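4. Gripper comparison, two-arm bench

Do this after section 3 (homing). Don't skip homing. If the arms were moved by hand since then, home again.

You need: both arms mounted, both controllers on the same firmware, the Wekthorpe finger set, the Drivholm finger set, a bin, a handful of plates. Mixed rims if you have them, flat ones and curved ones behave differently.

4.1 Power off. Fit Wekthorpe fingers to both arms. Hand tight, then a quarter turn. No more.

4.2 Power on, left arm first. Wait for it to settle before the right.

4.3 Set grip force to 84 in the controller menu. Both arms. The scale stops at 100, don't go there with crockery.

CAUTION: Keep hands out while either arm is live. The elbow swings wider than the gripper does.

4.4 Lay plates flat on the table, spread out. Bin at the back, where both arms can get to it. Check reach with the jog keys before running anything.

4.5 Run the racking routine. Plates go in the bin on edge. Watch the release more than the pick, thats where the finger sets differ.

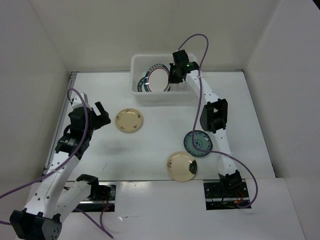 Gerrit Nijs: I'd drop the force before swapping fingers, not after. The Drivholm pads are softer and at 84 they fold over on a thin rim. Took me most of a Thursday to work out it was the pads and not the wrist calibration.

Fair, so step order is changed below. Old printouts have it the other way round, bin them.

4.6 Stop the routine. Lower grip force to 60 or under. Save.

4.7 Power off. Swap to Drivholm fingers, both arms. Same quarter turn.

4.8 Power on, repeat 4.4 and 4.5. Same plates, same starting spots. Tape marks help.

4.9 Run up to 100 picks per finger set. Log drops, double grabs, and any plate that leans or slides after release. One line each is plenty.

NOTE: Cable slack. The gripper cable needs enough loop for full wrist travel, but check where it hangs when the arm is low. If it drags over a plate, pause and re-route before you count that pick. A dragged plate is not a gripper fault, dont log it as one.

NOTE: Error 1380 on the display (1,380 in the log file, same thing) means wrist servo overload. Let go of the plate, home, start that pick again. Three in a row, check the fingers are seated.

4.10 When finished, park both arms, then power off. Never power off with a plate held.

Copy the log before you start section 5, it gets overwriten.

Related sections
Homing and joint limits
Fitting the Dromdale wrist adapter
Arnardóttir controller: menu map
Cable routing, two-arm bench
Finger pad cleaning and replacement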